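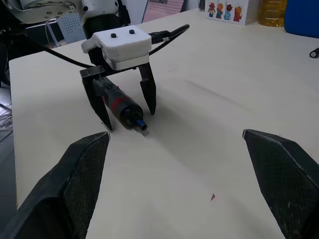 Villthorpe Independent Shopkeepers' League -- Press Desk

FOR IMMEDIATE RELEASE
2020-03-22

Shopkeepers' League Asks to See the Terms Before It Cheers the Slaoui Starter Fund

VILLTHORPE -- The Villthorpe Independent Shopkeepers' League today said it will not endorse the Slaoui Starter Fund, the new small business loan program announced for the east side of the city, until its backers publish the full loan terms. The League has asked for them three times. It has been sent a brochure.

The fund is being promoted as a fresh start for people who want to open a business in the neighborhood where they grew up. It offers first-time owners a loan of $1,000, plus a place in a training course run by Udar, a business coaching firm based in Avville. League members have no quarrel with lending to first-time owners. Many of them would have been glad of a loan when they were starting out. What they would like to know is what the borrower signs.

"A thousand dollars sounds like a lot until you price a used walk-in cooler," said Nesma Salem, president of the League and owner of a grocery on the east side. "Then you find the course has a fee, and the fee comes out of the loan. Maybe I have that wrong. I would love to be shown the page that says I have it wrong."

Salem opened her store after nine years of selling prepared food out of her mother's kitchen, and she took no outside money to do it. She said she doesn't recommend that route to anyone. She also said she has sat through a good many launch events.
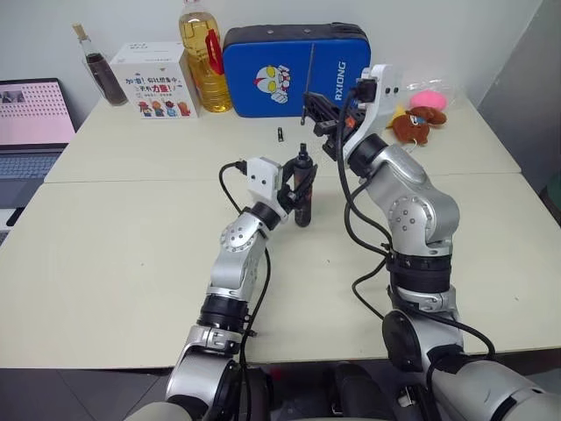
A tall, dark brown bottle standing near the middle of the table.

The brochure states that the fund will "reach" 2,461 residents. It does not say what reaching a resident means. When League secretary Doaa Hajji called the fund's office, she was told that the number covers everyone on the mailing list. The same brochure says that 36 businesses have been "supported" in an earlier round in Avville. The League asked for their names so that its members could call the owners and hear how things went. The request was declined on privacy grounds, although several of the owners are quoted in the brochure by first name.

"I'm not saying those businesses don't exist," said Hajji, who repairs and alters clothing on Canner Street. "I'm saying I drove to Avville on my day off and found two of them, and one had moved out. The other owner was very nice and told me the course was all right. She was still waiting on part of her money."

The League's questions to the fund, sent in writing at the start of March, are as follows:

What is the yearly interest rate, with all fees counted?
Is the Udar course required, and who pays for it?
What happens to a borrower who misses a payment in the first winter?
Does the fund or any of its partners take a share of the business?
Who decides which applicants are approved?

The last question matters to members who remember the Main Row grants, when much of the money went to a parking company. The League took part in that launch and had its name on the banner. It would prefer not to do that again.

Ermanno Messina, who ran a shoe repair shop in Villthorpe until he retired and who now helps new owners with their books, said the size of the loan worries him less than the timing. Under the schedule described in the brochure, the first payment comes due 2 months after the money is released. "In my trade it took around a year before I stopped losing money," Messina said. "Maybe they know a faster trade."
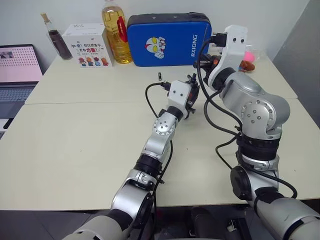

Objects in a row near the white wall at the back of the table.

Not every member agrees with the League's position. Yasmine Filali, who sells baked goods from a stall and hopes to rent her own storefront, has already applied to the fund and plans to accept if she is chosen. She asked that her view be included in this release.

"The bank said no to me, and then the other bank said no," Filali said. "So it's fine to be careful, and I'm reading everything they give me. But somebody has to offer something, and these people did."

The League has told Filali that it will go over the contract with her before she signs -- assuming there is a contract to go over by then. The same offer is open to any applicant, member or not, at no charge. Applicants should bring every page they have been given, including the ones they were told are only a formality.

If the terms are published and they are fair, the League will say so in public and will encourage its members to apply. It will also post the five questions above in members' shop windows, with the answers next to them as they come in. The space for answers is blank at present.

About the League
The Villthorpe Independent Shopkeepers' League represents owner-run stores, stalls and repair shops in Villthorpe. It is paid for by member dues and takes no money from lenders.

Press contact
Nesma El Fassi, Press Desk
Villthorpe Independent Shopkeepers' League
Calls returned after closing time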